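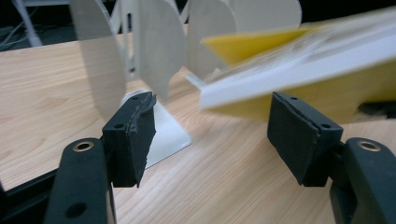 1 min read

Pad peel (Nallow gripper)

Pad peel is a fault in the hand-held Nallow gripper, where the black covering on a finger lifts at the top corner and tears into strips. I look after this page, so bear with me, I've got opinions! It nearly always starts on one finger while the other keeps its straight edges, and that's the colour-matched pair Vutenov sells as a set (annoying, I know).

The name comes from Shaimaa Alaoui, who logged it at the El Ouafi workshop on 2021-09-19, after a curved panel slipped mid-grip. Her log ran to 221 grips before the slip.

Mamik, the service firm, now says to check the pads every 50 grips and swap both together. Glue doesn't hold, by the way – I tried it on 2 sets and the corners were up again by October.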